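2022-10-12 – equipment list for the second cell

Keskinen quoted 14 weeks on the arms, so the order has to go in soon. Braston can do gripper fingers at 129 a pair. I put down 2 pairs plus a spare set of cables. 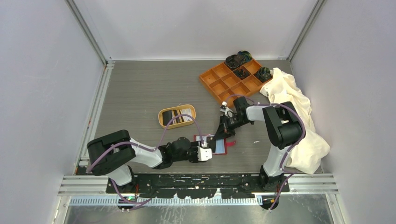 Current cell, both arms at the red card. Tin and orange tray behind.

Still open: rails from Drokitz or Zemow. Zemow wants a minimum of 50 pieces – too many for us. The July budget has no line for wall panels, need to add one.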